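In Praise of the Slow Detective

I finished a crime novel on the train last week, somewhere past the point where I should have got off, and I have been grumbling to anyone who will listen ever since. It wasn't a bad book. The corpse was found on page 3, the second corpse arrived before I had got the lid off my coffee, and by the time we reached the halfway mark the detective had been shot at, suspended and locked in a boathouse. I turned the pages as fast as I could and I couldn't tell you now what the poor woman's first name was.

I have been reading detective stories since I was 14, when an aunt left a carrier bag of them in our hall and forgot to come back for it, and I think I can say that I've never been fussy. Village poisonings, city gangsters, monks, pathologists, cats – I have had them all on the bedside table at one time or another. What I do mind is being hurried. Somewhere in the last 20 years the people who sell these books decided that readers would wander off unless something dreadful happened at the end of every chapter, and the chapters have been shrinking to fit.

Compare that with Pornthip Kaewsai's Brisach books, which I press on friends so often that I have had to buy the first one again (and then again, after a bath). Inspector Ghoneim is a heavy, polite man who has been sent to a small river town he didn't ask to be sent to. In the opening novel he spends the best part of 60 pages finding out who used to deliver the bread. That's all he does! He drinks a good deal of tea with people who don't want to talk to him, he gets his shoes mended, he listens to a long complaint about a drain. And when the bread van finally matters, late on a wet afternoon with the light going, I had to put the book down and walk about the kitchen for a bit.

You can't get that feeling in a hurry. We have to have sat in those front rooms ourselves and been a little bored, along with him, and got fond of people we ought to have been suspicious of. A murder in a place I know is a terrible thing. A murder in a place I was introduced to four paragraphs ago is a sort of crossword.

I know the other side of the argument, as my brother-in-law puts it to me every Christmas. He reads on his phone, ten minutes here and there, and he says a book that needs a whole wet Sunday isn't much use to a man with three children and a shift pattern. That's fair, and I don't want to be the sort of person who tells tired people how they should be reading. A quick book has got me through a hospital waiting room more than once, and I was grateful for every silly cliffhanger in it.

But length and slowness aren't the same thing, and I wish publishers would stop muddling them up. Vitbridge, the third of the Ghoneim stories, is a thin little book and it never runs once. I have also fought my way through a thriller of some 700 pages that galloped from first to last and left me with nothing except a sore thumb.

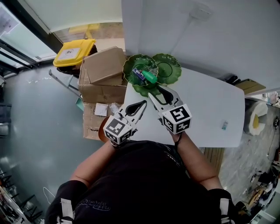 Two hands, one white table.

The part I would most like to see come back is the ordinary work. Older detectives wrote letters and waited for the answers. They went to see a witness and the witness was out, so they had to go again. These days a colleague with a laptop reads out the suspect's whole life in half a page, and off we go in the car. I am sure it's closer to how things are done now, but it does rob us of the second visit, when the witness has had time to think and has put the good cups out, and you know at once that she's going to lie.

There is a new Ghoneim due in July, and I gather from the publisher's notice that it begins with him trying to return a borrowed umbrella. I have already warned the household that I won't be much company that week.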